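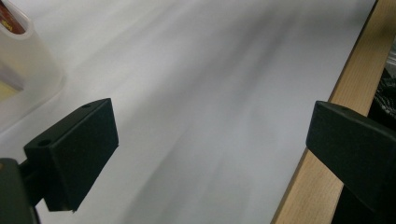 How long can I keep an opened bottle of dessert wine? My husband and I received a half bottle from Adar and we drink only one small glass each after dinner. I put the cork back and keep it in the fridge, on the door. When I hold my glass against something plain and white, with light and soft grey shadow on it, the colour looks to me a bit browner than in February. Is it spoiled, or is this normal?

Foltent
Sweet wine lives longer than dry wine, the sugar helps. In my house 7 days in the fridge is no problem – after this I use it for pears. Put the bottle standing, not lying. A browner colour alone is not a bad sign, but if you opened it in February I would not drink it now. Smell first. If it reminds you of vinegar or nail polish, pour it in the sink.

Bakker
just drink it faster

Resen
I agree with standing up. You can also pour the rest into a smaller clean bottle, filled to the top, so there is little air inside. I do this the same evening I open it. Please don't keep it in the door, it is shaken every time someone takes the milk.

Comments

Does the small bottle trick work for port too?

Yes, for port also. I use an old vinegar bottle, washed very well.

Washed vinegar bottle?? No thank you.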